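Print this page | E-mail this page

Clivaser Hand-Held Gripper: Finger Pads, Pivot Pins and Routine Care

Supplied and supported by Statetetti

The Clivaser is a hand-held parallel gripper for picking and placing objects of domestic size. It is supplied singly or as a matched pair for two-handed work. This page sets out how the tool is prepared for use, how it is looked after between periods of work, and which parts may be replaced by the customer. It applies to the current pattern of the tool, order code 839. Owners of the earlier pattern should consult the printed handbook, as the pivot pins differ in length and are not interchangeable.

General arrangement

The moving parts of each gripper consist of a linkage on either side of a central plate, carrying two fingers that close towards each other. The fingers remain parallel throughout their travel. Each finger ends in a soft pad, which is the only part intended to touch the object being handled. The housings at the root of the linkage protect the gears and should not be opened by the customer.

The central plate is ridged along its length and carries a small round target mark. The camera mounted on the tool uses this mark as a fixed point of reference when the opening of the fingers is measured. The mark must be kept clean and must not be covered, painted over or marked with a pen.

Setting up a new tool

Remove the transit band from the fingers before the tool is switched on. Open and close the fingers by hand through the full range. Movement should be even, with no catch at either end. A slight stiffness in new tools is normal and will ease during the first 200 cycles. If the stiffness is confined to one side, the tool should be returned to Statetetti and should not be forced.

Fit the pads as follows. Offer up each pad to its finger with the flat face inwards and press until the lower lip is seated. Tighten the retaining screw until it just bites, close the fingers so that the two pads meet, and check that the faces are in contact over their whole height. Tighten fully only when the faces agree. A gap at the top indicates that a pad has been seated unevenly; a gap at the bottom usually indicates a trapped burr or a crumb of old adhesive.

The zero position is then recorded. With the fingers closed and nothing between them, hold the tool still and start the zero routine from the control unit. Open the fingers fully when prompted. The routine should be repeated after any change of pads, however small the change may seem, and after any work on the pivot pins.

When a matched pair is in use, each gripper must be zeroed on its own. The readings of one tool may not be copied to the other. Customers are asked to label the storage case accordingly, as most of the faults reported to us on paired tools are traced to exchanged settings.

Inspection

The following inspection is carried out before each period of work.

Pads: look for cuts, glazing and lifting at the edges. Replace both pads of a finger set together, even where only one is worn.

Pivot pins: no pin should stand proud of its retaining face. Hold the finger near its tip and move it gently from side to side. Play at the tip that can be felt but not seen is acceptable. Play that can be seen is not.

Screws: check the head of each joint screw for rounding. A rounded screw is to be replaced at once, as it cannot be relied upon to hold its setting.

Target mark: wipe with a dry, lint-free cloth. If the printed surface is scratched, order a replacement mark and do not attempt to touch it up.

Cables: confirm that they run in a free curve and do not pull on the connector when the tool is turned.

Cleaning

Pads may be wiped with lukewarm water and a little mild soap. Fruit calls for particular attention. Citrus peel gives up oil under pressure, and the oil leaves a film on the pad which reduces grip and attracts dust. Pads used with citrus should be wiped at the end of each session and dried before the tool is put away. Solvents, including surgical spirit, harden the pad material and are not to be used.

The linkage is cleaned with a dry brush. Compressed air should not be used near the housings, as it drives dust past the seals. No oil or grease is to be applied to the pivot pins by the customer; they run dry, in plain bushes, and oil will shorten their life.

Checking the grip after new pads are fitted

New pads should be tried on objects of uneven shape before the tool is returned to regular work. Whole citrus fruit is well suited to the purpose, being round, slightly yielding and seldom quite regular. Place the fruit in a shallow basket or bowl so that the fingers must enter at an angle and work close to a wall. Close the fingers slowly until both pads bear on the peel. The fruit should not turn as the second pad makes contact. If it does, the pads are not meeting squarely and should be fitted again. 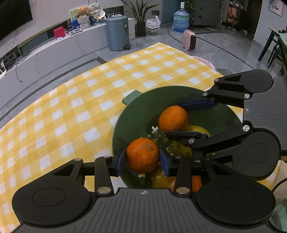
Grip check on oranges in a basket, using two grippers. The pads of the nearer tool stand upright on either side of the fruit.

With a pair, both tools may be checked in the same basket. The operator should take care that the linkages do not touch, as a knock between two open fingers is a common cause of bent outer arms. Begin with one tool held still and the other moving, and exchange them afterwards.

Raise the fruit a short distance, hold it, and set it down again. The peel should be examined for fresh marks. Pressure marks with a sharp edge indicate a pad that has been fitted back to front.

Replacement of a pivot pin

Pins are replaced in pairs. Support the finger on a soft surface, release the retaining clip and push the pin out from the clipped side with the drift supplied. Do not use a hammer. Clean the bore with a dry swab, insert the new pin and fit a new clip. Used clips must not be fitted again. Repeat the operation on the opposite finger and then carry out the zero routine described above.

Any pin that will not move under hand pressure should be left in place and the tool sent in for repair. Bores enlarged by force cannot be restored, and the whole arm must then be exchanged.

Spare parts

Finger pads, packet of 2
Pivot pins with clips, packet of 2
Joint screws, mixed packet
Target mark, self-adhesive
Drift and soft support block

Pads of other makes are not approved. The Dremison pad is of similar outline but is thicker at the root, and its use prevents the fingers from closing to zero.

Repair and return

Tools are repaired at our Kowalczyk workshop under the supervision of Radek Tichý. Please enclose a note of the fault, the order code and the control unit settings in use at the time. Tools should be sent with pads fitted and fingers closed, secured by the transit band or by a soft tie. Matched pairs are to be returned together, even where one tool is thought to be sound.

Enquiries concerning spare parts and service agreements should be addressed to Barrett Van Dusen, Customer Service.

Page revised 12 March 2021

Contact | © Statetetti. All rights reserved. | Back to top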